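How to Plan a Trip to the Skasard Plateau by Public Transportation

Last checked: 2024-01-01

Most printed guides assume that visitors to the Skasard plateau arrive by car. The plateau can be reached without one. The trip uses a regional train, a bus, and a marked footpath, and the three are run by separate bodies that do not coordinate their schedules. This page explains how to fit them together, in the order in which the decisions should be made.

What you need before you start

A current train schedule for the Berketti line. The schedule changes in November and again in spring.
The bus sheet for route 749, published by Haddad Coaches.
A topographic map that covers both the Plollero valley and the plateau. Older sheets show the valley only.
Cash in small bills and coins. The bus does not take cards.
A fixed latest hour by which you must be back in Berketti.

Step 1. Work backward from the last bus

Start with the return trip. Find the last bus of the day from Plollero to Berketti and write down its departure time. Every other time in the plan depends on it. There is no later service, and Plollero has no taxi stand.

The bus sheet lists departures from the depot, which is at the upper end of the village. The stop used by walkers is at the lower bridge, and the bus reaches it a few minutes after leaving the depot. Plan by the depot time. Drivers do not wait at the bridge if the stop is empty.

Subtract the walking time from the plateau to the bridge. The signs give this as two hours, measured for a fit adult on dry ground with no stops. For a group, or for anyone with a full pack, allow three. The result is the latest time at which you may leave the plateau. Write it on the map.

Step 2. Read the footnotes on the bus sheet

Route 749 has two service patterns printed in one table. A departure with no symbol runs every day. A departure marked with a small circle runs on school days. A departure marked with a cross runs on request, and must be booked by telephone before the office closes on the previous day.

Read the column heading as well as the footnote. The summer and winter tables are printed side by side and use the same symbols. The most common planning error on this route is to read a summer departure in winter.

If the outbound bus you want is marked with a cross, call Haddad Coaches and give the following:

Date of travel
Stop where you will board
Stop where you will get off
Number of passengers
Whether you carry skis, poles, or a bicycle

The office does not issue a written confirmation. Note the time of your call.

Step 3. Choose the train

The train to Berketti arrives on the east side of the station. The bus leaves from the west side. A tunnel joins the two, and the walk takes six minutes with luggage. The elevator is on the east side only, so passengers with wheels should use the street crossing at the north end and add time for the signal.

Pick a train that leaves a gap of at least half an hour before the bus. A shorter gap is possible on paper, but the bus company and the railroad do not hold connections for each other. A through ticket is not sold. If you miss the bus, the train ticket is not refunded.

Buy the train ticket as a day return if you plan to come back the same day. Two single tickets cost more. For an overnight trip, compare the prices at the counter — the difference depends on the day of the week.

Step 4. Check the elevation

The rim of the Skasard plateau lies at 2,000 meters. Snow can stay on the north side of the path well after the valley is clear, and new snow can be expected from November on. The path is not cleared or inspected in winter.

Check three things on the evening before travel:

The snow line given in the regional forecast. If it is below the rim, assume that the upper path is covered.
Wind speed at the rim. The last part of the climb is open ground with no shelter.
The notice on the Plollero village website. Closures for logging are posted there and nowhere else.

If any of the three is unfavorable, use the valley route described in Step 6.

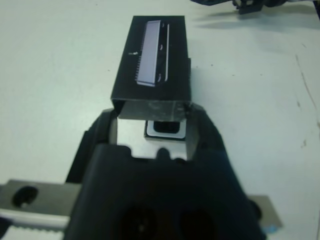
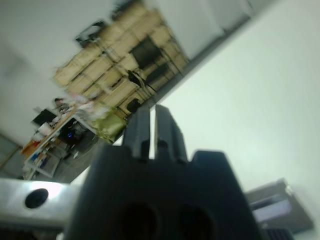
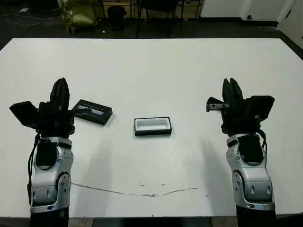

A reader who wrote to this page disagrees with the advice on wind. In her view the forecast for the rim is too general to be of use, and the better test is to stand at the lower bridge on arrival and look at the cloud over the plateau. If it is moving fast across the edge, she says, take the valley route and do not go up to see for yourself. Her method has one weak point: by the time you apply it, the bus fare is already spent. It can be used along with the forecast, and the two checks do not conflict.

Step 5. Walk the plateau route

From the lower bridge, cross to the right bank and follow the gravel road upstream. The path leaves the road on the left at a wooden gate. Waymarks are yellow bars painted on rock or on posts. Close the gate behind you.

The path climbs through forest in long switchbacks. Shortcuts between the bends are visible and should not be used; they are eroded and end in loose stone. Above the forest the path crosses a stream. In spring the stepping stones may be under water. There is a footbridge upstream, marked on the newer map sheet.

After the stream the path turns north and runs straight up to the rim. At the rim there is a signpost with three arms:

Straight ahead: the plateau loop
Right: the lookout over Plollero
Left: the long descent to Berketti

The plateau loop is level and returns to the same signpost. The lookout is a short detour and is the usual place to eat. The long descent to Berketti avoids the bus, but it takes most of a day by itself and should not be started after noon.

Check your watch at the signpost and compare it with the time written on the map in Step 1. If you have less than an hour in hand, skip the loop and visit the lookout only.

Step 6. Use the valley route in bad weather

The valley route follows the river from the lower bridge to the old mill and back. It has no steep sections and stays below the tree line. The surface is gravel for the first part and packed dirt after that. It can be walked in ordinary shoes when dry.

To shorten it, turn back at the second cattle grid. To lengthen it, continue past the mill to the chapel, where there is a bench and a water tap. The tap is shut off in winter.

The valley route ends at the same bus stop as the plateau route, so the return plan does not change.

Step 7. Plan an overnight stay, if needed

Plollero has one guesthouse, and it closes between the end of the fall season and the new year. Outside that period, reserve by telephone. Rooms are held until early evening. Guests who arrive on the last bus should say so when they reserve.

Berketti has more beds and is a workable base for two separate day trips. The disadvantage is that the bus fare is paid twice. Ask the driver for the two-day ticket. It is valid on consecutive days only, and it is not shown on the fare board.

Camping is not permitted on the plateau or along the river.

What to carry

The bus has a luggage bay, but it is opened only at Berketti and at the depot. Anyone boarding at the lower bridge has to keep a pack on the lap or between the feet. Keep the load to a size that allows this.

For the plateau route, carry boots with a firm sole, a windproof layer, gloves outside the summer months, the map, a headlamp, and enough water for the full day. There is no tap above the valley. Telephone coverage is good at the rim and absent in the forest — download anything you need before leaving Berketti.

Common problems

The bus does not come. Wait a quarter of an hour, then call the number on the stop sign. If the departure was one marked with a cross, give the time of your booking call.

The driver does not know the lower bridge stop. Substitute drivers sometimes use the older name, Mill Road. Show the stop on the bus sheet.

The train is late into Berketti. Go straight through the tunnel without stopping at the ticket office. Bus tickets are sold on board.

The path is blocked by fallen trees. Do not leave the path to go around on the downhill side. Return to the gravel road and use the valley route.

You have missed the last bus. Call the guesthouse first and the one in Berketti second. Walking the road to Berketti after dark is not advised; it has no shoulder and passes through an unlit tunnel.

Changes to the schedule are posted at the Berketti bus station, on the board next to the west exit.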